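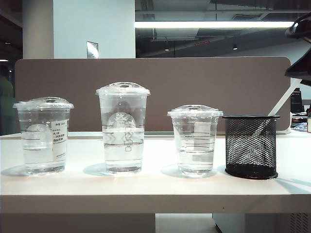
図4-1 デスク前縁に並べたふた付きカップ3個とメッシュのペン立て

4 卓上の飲み物と小物の置き方

この章では、Clivskaデスクの天板に飲み物のカップとペン立てを置くときの手順を説明します。対象は、布張りの仕切りパネルを取り付けた共用席です。天板と脚の組み立ては第2章、仕切りパネルの取り付けは第3章を先に済ませてください。

4.1 用意するもの

・ふた付きのカップ(使い捨てのプラスチックカップで構いません)
・ペン立て
・乾いた柔らかい布 2枚
・中性洗剤を薄めた水
・コースター(付属品、部品番号551)

コースターは各席に1枚付属します。追加が必要な場合は、部品番号を添えて備品窓口に申し込んでください。Ilulexシリーズのコースターも使えますが、縁が高いため、底の広いカップは収まらないことがあります。

4.2 置く前の準備

1. 天板の上の書類、ノートパソコン、充電ケーブルをいったん片付けます。

2. 固く絞った布で天板を拭きます。白い天板は輪じみが目立つので、前の利用者が残した跡があれば、薄めた洗剤で落とします。

3. もう1枚の乾いた布で水気を拭き取ります。

4. 天板が水平になっているか確認します。傾いている場合は、脚の先端にあるアジャスターを回して調整します(2.6参照)。

5. 電源タップの位置を確認します。タップが天板の上にあるときは、仕切りパネル側のケーブル受けに移します。

注意:研磨剤入りの洗剤、アルコール濃度の高い除菌剤、メラミンスポンジは使用しないでください。天板の表面のつやが失われます。

4.3 カップを並べる

打ち合わせなどで複数のカップを置くときは、図4-1のように一列に並べます。前後に重ねて置くと、奥のカップを取るときに手前のカップを倒しやすくなります。

1. カップのふたが全周にわたってはまっているか、縁を指でなぞって確かめます。ドーム型のふたは、片側だけ浮いていても上からは分かりにくい形をしています。

2. カップの底と側面に付いた水滴を拭き取ります。

3. カップを一つずつ天板に置きます。持つときは側面の下のほうを持ち、ふたをつままないでください。

4. 隣のカップとの間に、指が入るだけのすき間をあけます。

5. 天板の端から100 mm以上内側に寄せます。

6. コースターを使う場合は、先にコースターを置き、その中央にカップを載せます。

メモ:並べる順番に決まりはありません。図4-1では、背の高いカップを中央に、いちばん低いカップをペン立ての隣に置いています。低いカップを隣にすると、ペンを抜き差しする手がカップに当たりにくくなります。

メモ:中身の量は、カップの半分程度を目安にしてください。側面に横線が入ったカップでは、線を目安に量をそろえることができます。横線は計量用の目盛りとして作られているとは限らないので、正確な量が必要なときは計量カップを使ってください。

注意:ふたの中央に穴のあるカップは、倒れると中身がこぼれます。ふたが付いていても密閉容器として扱わないでください。

注意:熱い飲み物を冷たい飲み物用の透明カップに移し替えないでください。カップが変形し、やけどをするおそれがあります。

4.4 カップを見分ける

同じような透明カップが並ぶと、取り違えが起こります。次の方法で見分けられるようにしてください。

1. 店のラベルシールが付いているカップは、はがさずにそのまま使います。図4-1の左端のカップには「大/冰」と印字された白いラベルがあります。「冰」は氷を表す字です。

2. シールのないカップには、名前を書いた付せんを側面に貼ります。水滴で付せんがはがれるときは、マスキングテープに油性ペンで書いて貼ります。

3. カップに注文内容のチェック欄が印刷されている場合は、空いている部分に頭文字を書き込んでも構いません。

4. ラベルや名前は、座っている人から見える向きに回しておきます。

5. 誰のものか分からなくなったカップは、飲まずに給湯室で中身を捨ててください。

共用席での記入例は次のとおりです。姓だけでも、名だけでも構いません。

 Ostapchuk 午後の打ち合わせ
 Fitriani 席19
 Arsen 水

4.5 ペン立てを置く

1. ペン立ての中を空にして、底にたまったほこりやクリップを取り除きます。

2. 底の裏側を乾いた布で拭きます。金属の縁に砂ぼこりが付いたまま滑らせると、天板に細い傷が付きます。

3. カップの列の右端に置きます。左手でペンを使う人は、列の左端に置き換えてください。

4. ペンを入れます。はさみやカッターを入れるときは、刃を下に向けます。カッターは刃を完全に収めてから入れてください。

5. 軽く指で押して、ぐらつかないことを確かめます。長い定規を入れると重心が高くなるため、定規は引き出しに入れることをおすすめします。

注意:メッシュのペン立ては水を通します。ぬれたストローやマドラーを立てないでください。しずくが天板に落ち、そのまま気付かないことがあります。

注意:ペン立てをコップの代わりに使わないでください。

メモ:Funuseroの卓上トレーを使っている席では、ペン立てをトレーの中に置くことができます。その場合、トレーにはカップを載せないでください。

4.6 パソコンや書類と一緒に使うとき

1. ノートパソコンは、カップの列から離して置きます。キーボードを打つ腕の動く範囲にカップが入らないようにしてください。

2. 書類は列の反対側にまとめます。カップの下に紙を敷かないでください。インクがにじみ、天板に色が移ることがあります。

3. マウスを使う側にカップを置く場合は、1個だけにします。

4. ケーブルがカップの手前を横切らないようにします。引っ掛けて倒す事故の多くは、充電ケーブルの抜き差しのときに起こります。

5. 仕切りパネルにカップを寄せ掛けないでください。パネルの布は水分を吸いやすく、飲み物の色が残ります。

4.7 こぼしたとき

1. 電源タップが近くにある場合は、手がぬれていないことを確かめてからプラグを抜きます。タップ自体がぬれているときは触らず、施設担当に連絡してください。

2. パソコンと書類を別の机に移します。

3. 乾いた布かペーパータオルで、外側から内側に向かって吸い取ります。

4. 糖分やミルクの入った飲み物の場合は、薄めた洗剤で拭き、そのあと水拭きをします。

5. 天板の縁の裏側と、ケーブル穴の周りも拭きます。

6. 仕切りパネルの布にかかったときは、こすらずに布を押し当てて水分を取ります。しみが残る場合は、パネルのカバーを外して洗います(3.8参照)。

7. ペン立ての下に水が回っていることがあるため、必ず持ち上げて確認します。

4.8 片付け

1. 中身が残っているカップは、給湯室の流しに空けます。氷も流しに捨ててください。

2. ふた、カップ、ラベルを分けます。ラベルがきれいにはがれないときは、カップごと可燃ごみに出して構いません。ただし、お住まいの地域や入居ビルの分別ルールがある場合は、そちらに従ってください。

3. コースターを水洗いし、立てて乾かします。

4. ペン立ては席に残します。私物のペンは持ち帰ってください。

5. 天板を水拭きし、続けて乾拭きをします。

4.9 困ったときは

症状:天板に輪じみが残る
処置:薄めた洗剤を含ませた布を2分置いてから拭き取ります。落ちない場合は同じ作業を繰り返します。強くこすらないでください。

症状:カップが滑る
処置:底の水滴を拭き、コースターを使います。コースターの裏のゴムにほこりが付いているときは、水で洗うと元に戻ります。

症状:ふたがすぐ外れる
処置:ふたとカップの大きさが合っていない可能性があります。見た目が似たふたでも、口径の違うものがあります。元の組み合わせに戻してください。

症状:ペン立てがぐらつく
処置:底の縁が曲がっていないか確認します。曲がっているものは使用をやめ、交換を申し込んでください。

症状:ペン立ての網目にほこりが詰まる
処置:乾いた歯ブラシで外側から払います。水洗いした場合は、さびを防ぐため完全に乾かしてから戻します。

天板とコースターの交換は、Prokopenko施設サービスの備品窓口で受け付けています。担当はMarleny BedoyaとZakhar Yatsenkoです。8月は窓口の受付が午前のみになります。仕切りパネルの高さを変える手順は第5章に進んでください。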